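Staged language relabelling

Staged language relabelling is a method for training robot arms to follow spoken or written instructions in household settings. It was developed at the Pirden laboratory by Selamawit Ayele and Ronja Strand, and first described in a technical note dated 03/08/2025. The method takes recordings of an arm moving objects on a table, divides each recording into short stages, and gives every stage its own written instruction. A control policy is then trained on the stages and on the full recordings together.

Background

Many instruction-following policies are trained on recordings that carry a single sentence each, such as "put the bottle on the plate". The sentence names the goal but says nothing of the steps. Ayele and Strand argued that a policy trained in this way tends to learn the usual order of movements on a given table and pays little attention to the wording. When the same objects are laid out differently, it may reach for the place where the object used to be.

Earlier work at Pirden had tried to deal with this by collecting more recordings. The gain was small for the hours spent, and the group turned to the labels.

Set-up

The work used toy food and ordinary kitchenware on a white table, with the arm reaching in from one side. The layout was changed between recordings. Objects that play no part in the instruction are left on the table so that the policy has to pick out the one that is named. 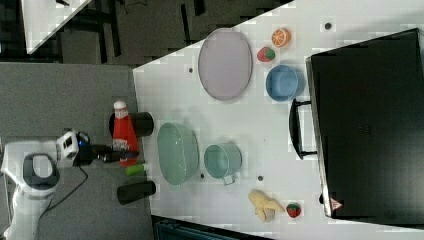 Robot arm at the table edge, with its gripper beside a red ketchup bottle.

The collection contains 2764 recordings, made by operators who guided the arm by remote control. Each operator read the instruction aloud before starting. Recordings in which an object was dropped were kept if the operator went on to pick it up again, and these make up a separate part of the set known as Endale. The remainder is called Catthorpe.

Method

Each recording is split wherever the gripper opens or closes, or where the arm pauses. An annotator then writes one instruction for each stage, using only what can be known at the start of that stage. A typical sequence might read "move to the bottle", "grip the bottle", "lift it clear of the plate", "carry it to the bowl". Annotators are asked to refer to an object by its position as well as by its name in at least one stage, for instance "the strawberry next to the banana".

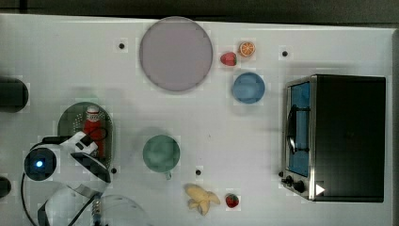 During training the policy is given either the full instruction or the instruction for the current stage, chosen at random. At test time it receives only the full instruction. No separate planning program is used, and the stage labels are not needed once training is finished. Training was carried out on a set of 2000 recordings, with the others held back for testing.

Results

The policy was tested on 14 tasks, 7 of which used layouts absent from the training set. On familiar layouts it did little better than a policy trained with single sentences. On the new layouts the difference was clear, and most of it came from the first reach. The arm went to the named object more often and made fewer corrections on the way.

Tasks that called for turning an object before placing it showed no improvement. Strand put this down to the labels, which seldom mentioned the angle of the wrist.

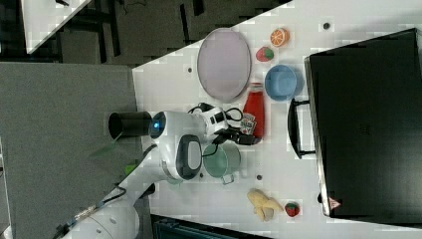 Letay Woldegiorgis has questioned how much of the gain comes from the stages themselves. In a written response to the note, Woldegiorgis pointed out that annotators had used far more position words than the original operators, and asked for a comparison in which single-sentence labels were rewritten with the same care. "A better sentence may do most of the work," the response said.

Ayele accepted that the comparison was missing. A later test along these lines, run by Mahlet Yilma, found that rewritten single sentences closed part of the gap on new layouts but left the stage-trained policy ahead.

Related work

The Bonavwood method also divides recordings into stages but finds the dividing points with a learned model. It needs less hand labelling, and its stages are usually longer.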